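October, evening

Finished reading the Nasution tide records, or as much of them as I can stand in one week. The gauge there has been running long enough that the early years are on paper, and somebody has typed them up with the odd gap where the ink ran. I copied the monthly means into my own sheet and drew the line through them. It goes up. It wobbles a good deal on the way, which I expected, as the harbour was dredged twice and the gauge was moved along the wall at least once.

Halirora is harder. The station only has 12 years of readings and there is a step in the middle that I can't explain. I have written to ask whether the land there is sinking. If it is, part of the rise belongs to the ground and I shall have to take it off before comparing the two.

Rain all morning. I emptied the gauge in the garden at nine and got 3 millimetres, then went back in and lit the stove. The ash by the gate has kept its leaves later than last year. I noted that in the back of the book with the others, though I don't think one tree proves much.

In the afternoon I walked down to the talk at the library. It was on the Mivau glacier, and the speaker had been up there in the summer. The snout has drawn back far enough that the old viewing platform now looks out on gravel and a brown lake. She put up an old postcard and her own picture side by side. There were almost 70 of us in the room and the heating was on too high. A man near the front asked whether it was all natural and she answered him patiently, with the isotope figures, and he wrote them down.

I asked about the meltwater and the farms below. She said the streams run high for now, and that the villages are planning for the years when they won't. I would have liked to hear more on that but the hall was needed at five.

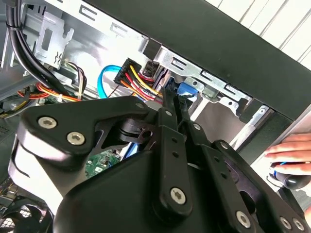
Walked home by the river. The water was up to the second step and very brown. I must look out my notes on the winter flood and see how the levels compare.

After supper I went back to the sheet. There are 2,204 rows in it now, counting the Skukarex ones, which I haven't checked. Their times are given an hour out for half the year, so somebody forgot the clocks. I corrected the first page by hand and left the rest for tomorrow.

Wind getting up from the west. Brought the bins in. Bed at half past ten.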